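Thu 23 December

Quick one before the train. Bag not packed. Presents not wrapped.

Had the chores argument again last night, me and Satish Vashisht, same as in October. His line: give it a couple of years and a machine does your kitchen. Mine: my dishwasher is a machine and I still have to load the thing. He says that doesn't count. Why doesn't it count?

So, where I think we are. Written fast, don't hold me to it.

**Floors.** Done, mostly. Our round vacuum does the hallway fine and then eats a sock. I spend maybe less time sweeping and definitely more time picking up socks beforehand. Call it a win.

**Laundry.** Washing, yes, for decades. Folding, no. Every folding demo I've watched is one towel, on a clear table, nice light. Show me a fitted sheet. Show me my kids' tights, inside out, one leg knotted. Rafia Pirzada sent me a clip she swore would change my mind and it was 60 seconds of a T-shirt. Played at speed too, I'm pretty sure.

**Shop floor.** Different story and I should be fair here. I did two summers at Garska, packing line, and the palletizer there was better than any of us. Same box, same spot, all day. But somebody still walked over when a box came in crushed, and that somebody was me. It could not cope with crushed. A kitchen is pretty much all crushed boxes.

**Dishes.** Loading, I mean. Wet, slippery, every plate a different size, someone left a fork in the mug. I'd pay real money for this one. Satish says he'd pay 100 dollars a month, which from him is a marriage proposal.

**Coffee.** OK this is where he nearly got me. Pressing the button is nothing, the machine does the hard part already. It's the stuff on either side. Get the capsule in. Get a cup under teh spout, straight, so it doesn't go all over the counter. Carry it off without slopping. Two arms helps a lot I think, one to hold and one to fiddle, same as me at 6 am. Glass cup is the mean version. Grip too soft and it slides, too hard and well. I'd use a paper cup and he says that's cheating.
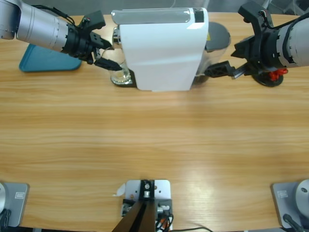 ## What I'd want before I buy one

Not much! It has to work in my kitchen as is, I'm not moving the toaster. It has to notice when its messed up, and stop. And I don't want to stand there watching it, becuase then I might as well have made the coffee.

Satish gets 20 bucks off me if he has one emptying his dishwasher by next October. Shook on it. Train in an hour, going.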